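Home Forums Gear & Budgets Members Log in
Search this forum...

Handheld grippers: buy a second pair or save for an arm?
Posted by Ashwin Kurup, 15 May 2024

Our table clearing work is growing and I have $3,954 to spend, so I'd love to hear from folks who've been down this road!

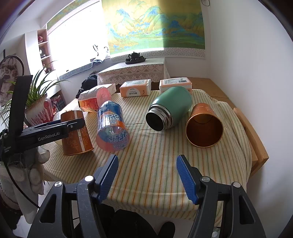

Replies

kotian_bench
Lovely to see cups on a real tablecloth, Ashwin. I'd buy the second pair. We put off ours at Kotian until April and lost so many afternoons to one sticky joint (and the waiting, oh my). Keep a little back for finger pads too.

Fludura26
I'll disagree, kindly. Save for the arm. More handhelds means more people to pay, and that never shows up in the first quote. Where are you buying pads?

Ashwin Kurup
Indero quoted me $133 a set, shipping included. Steep, or normal?

kotian_bench
A bit steep, but I'd pay it for the blue ribbed kind if they hold on to that big green thermos lying on its side. Slick round things are what eat up our pads.

Fludura26
Fair point on the pads. I still say price the arm before you sign, and ask Kustatby whether they'll lend you one for 26 days. They did for us, and were very nice about it.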